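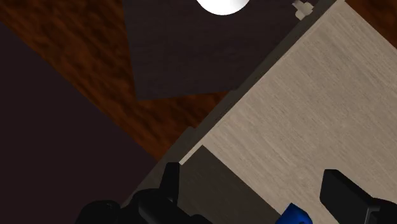

Sticking drawers in an old dresser: wax, soap or sandpaper?

ghazala_m
I have a dresser that came from my aunt's house in Dronham. Solid wood, wooden runners, no metal anywhere. From October to April it's fine. Every May the two bottom drawers start to bind and by July I need both hands. I rubbed a candle on the runners last year and it helped for a few weeks. Do I need to sand, or is there something better than candle wax?

Knut W.
Candle wax is too soft. Use paste wax, let it haze over, buff it, do it again. I would not sand until you know where it rubs. Scribble pencil along the sides and the top edges, run the drawer in and out ten times, and see where the pencil is gone.

hartmut_l
Bar soap. My father used it for 40 years and never had a drawer stick.

Knut W.
Soap pulls in moisture from the air. In a humid house that's the opposite of what she wants.

hartmut_l
I've heard that before and never seen it happen. The drawers still run.

rekha.mishra
Sounds like seasonal swelling to me. If the drawer sides are bare wood and the outside is varnished, the bare part takes up moisture all summer. Take the drawers out in winter when they're dry, put one thin coat of shellac on the sides and bottom, then wax the runners. Don't use oil inside a drawer. It will smell and your sweaters will smell too.

Before any of that, pull each drawer and look underneath. On mine the bottom panel had sagged and was dragging on the rail. It had nothing to do with the sides.

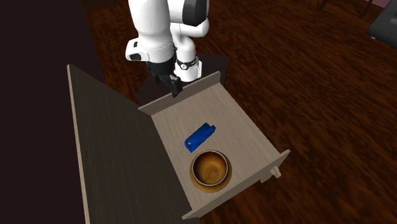
ghazala_m
Did the pencil test. The left side of both drawers rubs near the back, only in the last few inches. The bottoms are flat. So is it sanding after all?

Knut W.
Yes, but only those spots. 100 grit on a flat block, a few strokes, test, repeat. Then wax.

hartmut_l
And wait for winter before you take off very much. If you fit it tight in July it will rattle in January.

Knut W.
Agreed on that one.

leonie.h
Check that the dresser is level too. Mine leaned to the left on an old floor and the left side always rubbed. A folded piece of cardboard under one foot fixed most of it.

ghazala_m
It does lean a little. I'll try the cardboard first.

12 replies | 365 views | 4 shares

Related threads
Musty smell in a cedar chest
Kohlhase wardrobe, door won't stay shut
Shellac over old varnish?
Replacing worn drawer runners

Contact | Copyright Iltlow Home Forum | Back to top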